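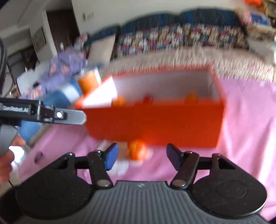 **Keeping dried mushrooms good, tips from the Sallis kitchen**

- Slice the fresh mushrooms thin and all of the same thickness. Thick pieces stay soft inside and get mold later.
- Let them cool fully before you close the jar.
- After 2 days look at the glass. If there are small drops on it, put everything back in the oven on low heat, with the door a little open.
- Keep the jar in a dark cupboard, far from the stove. Ours from May still smell very strong.
- For soup, soak a handful in warm water and pour this water also in the pot, but leave the last spoon, it has sand.

Broken pieces we grind to powder for gravy.

Updated 17/06/2019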